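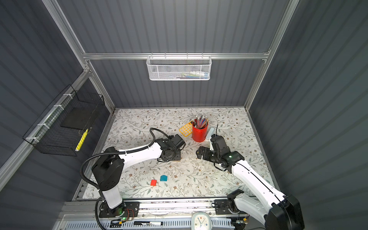 Do You Really Need All Those Colored Pencils?

Look at almost any desk where kids draw and you will find a cup of colored pencils. It is usually so full that you can't pull out one without two more coming along. Somebody decided that more is better. Before you believe that, let's check.

What is a colored pencil made of?

The outside is usually wood. The colored stick in the middle is called the core. People often call it "the lead," but there is no lead metal in it. There is none in a regular gray pencil either. That name is a very old mistake that stuck, and grown-ups still repeat it.

A gray pencil has a core made of graphite and clay. A colored pencil is different. Its core is made from pigment (that's the color), wax or oil (that helps it slide), a binder (that's the glue) and a filler such as chalk or clay. A cheap pencil often has more filler and less pigment. That is why you can scrub and scrub with some yellows and still hardly see them on the page.

Boxes sometimes say "super bright" or "extra smooth." Those are words on a box. Anyone can print words on a box. If you want to know how bright a pencil is, draw with it.

Do more pencils mean more colors?

Yes, but not as many as you'd think. Say you have a set of 90. Scribble a small patch with every one of them on white paper, side by side. Some of the patches will look so close that you have to read the name on the pencil to tell which is which. You paid for both of them.

You can also make colors you don't own. Color a patch of blue, lightly. Go over it with yellow, also lightly. Your eye reads the two layers together as green. Try pink over blue and you get a kind of purple. Put orange over blue and it turns brownish and dull, which is handy for tree trunks and old boots.

With 11 well-chosen pencils you can get a very long way. I would pick two reds, two blues, two yellows, a green, a brown, a pink, a black and a white. You may argue with that list. Plenty of people do, and the white pencil is what they argue about most. On white paper it seems useless. On dark paper it is the best one in the box.

What about silver?

Silver pencils are a bit of a trick. Real silver shines because light bounces off a smooth metal surface. A silver pencil mark is not smooth metal. Many metallic pencils have tiny flakes in the core that catch the light a little when you tilt the page. Others are just a nice gray with a fancy name.

You can find out which kind you have. Color a thick patch, hold it near a window and tip the paper back and forth. If it glints, there are probably flakes in it. If it stays the same, you have a gray pencil. Metallic colors usually look stronger on black paper than on white, so try both before you give up on it.

Points up or points down?

A red pencil cup packed with pencils, points up, looks cheerful, and points up does make sense. You can see the colors. The tips don't get knocked against the bottom of the cup. The bad part is that sharp tips poke fingers, so reach in from the side and take the pencil by its body.

Some people say you must never store pencils points up. Others say you must never store them points down. Neither group seems to have tested it. Points down, the tips can chip when you drop them in. Points up, you can get jabbed. Choose which problem you'd like to have, and if there are little brothers or sisters around, choose the second one less often.

A full cup has another problem, and this one is real. Pencils are long and a cup is short, so much of the weight is above the rim. Bump it near the top and over it goes. A heavy cup with a wide bottom is harder to tip. So is a cup with fewer pencils in it.

Why do the tips keep breaking?

The sharpener gets blamed first, and sometimes that's fair. A dull blade tears the wood and twists the core until it snaps. But if a pencil breaks every single time, even in a good sharpener, the core may be cracked inside the wood. That can happen when a pencil is dropped on a hard floor. You can't see the cracks from the outside.

You may hear that a few seconds in the microwave will melt the core back together. Please don't. Some pencils have metal in them or on them, the wood can scorch, and I have never seen good proof that it works.

What you can do:
Turn the pencil slowly and keep the sharpener still.
Stop when the point is sharp. Going on only makes it shorter.
Press less. For a darker color, add another layer.

What should go under the paper?

Drawing on a tablecloth, say a white one printed with leafy branches and little flowers, sounds fine. It feels soft under your arm. But cloth gives way when you press, so a sharp point can go straight through a thin sheet. Wrinkles and stitching show up in your coloring as well. Then there is the cloth itself, and colored pencil doesn't always wash out, whatever the box says.

Slide a piece of stiff cardboard under your page. The back of an old drawing pad is perfect and costs nothing.

Test it yourself

You shouldn't take my word for any of this. You need your pencils, two sheets of white paper, one sheet of dark paper and a rainy Tuesday, or any other day.

Empty the cup onto the table. Make a patch with each pencil on the first white sheet and write its name or number underneath. Do the same on the dark sheet. Then circle any patches you can't tell apart. Ask someone else to look too, without showing them your circles. People don't all see color the same way, so your answers may not match.

On the second white sheet, try to mix the circled colors from other pencils. If you can do it, that pencil could move to a drawer or go to a friend who has none.

The rest go back in the cup. See if you can get one out now without the others following.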